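Korkari 502 Duvet – Off-White

Home / Bedroom / Bedding / Duvets / Korkari 502

Item no. 502
Availability: in stock, ships from the Eder warehouse
Page updated June 2020

The Korkari 502 is a mid-weight duvet for double and larger beds. It can be used with a cover or on its own as a top layer. The shell is woven cotton with a matte finish. The fill is polyester fiber, stitched in place at set points so that it stays spread toward the corners after washing.

Specification

Color: off-white
Shell: 100% cotton, unbleached
Fill: hollow polyester fiber
Warmth class: 2 (spring to fall in a heated room)
Edge: double-stitched, piped
Cover loops: one at each corner, one at the middle of each long side
Care: machine wash, warm, 39 minutes or longer; tumble dry low
Origin of shell fabric: Başaran mill

Sizing

Measure the mattress, including its depth, before ordering. The duvet should hang past the mattress on both sides and at the foot. On a bed with a padded headboard, lay the top edge flat against the base of the panels and let the extra length fall at the foot. Do not tuck the top edge behind the headboard – the stitching at the loops is not made for a constant pull.

Unpacking

The duvet ships compressed. Remove the sleeve within 7 days of delivery and lay the duvet flat. Full loft takes nearly a day. Shake from the short side, turn, and shake again. Creases from packing and use are normal in an unbleached cotton shell and are not covered as a fault. They can be reduced with a steam iron on the cotton setting, held just above the fabric. Do not press the iron down on the fill.

Color notes

The off-white shade varies slightly between fabric lots. Order pairs together if they will be used in the same room. The shade is close to the cream trim in the Musik bedroom range and is darker than the bleached white of our sheets. Next to gray upholstery it looks warmer than it does alone.
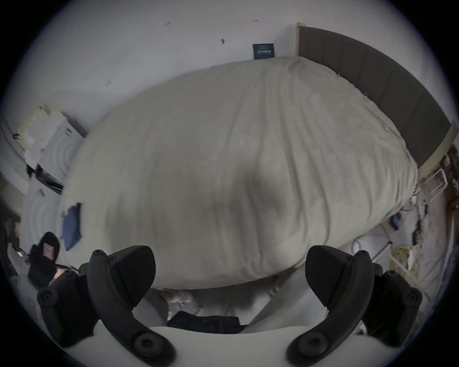 Off-white duvet on a large bed with a tall gray padded headboard.

Sold separately

Duvet cover, Korkari, button closure
Storage bag with zipper
Musik headboard, upholstered

Returns

Unused duvets can be returned in the original sleeve. Compression is not required for return shipping. Washed items are accepted only for seam or fill defects – include the item number and the lot code from the side label.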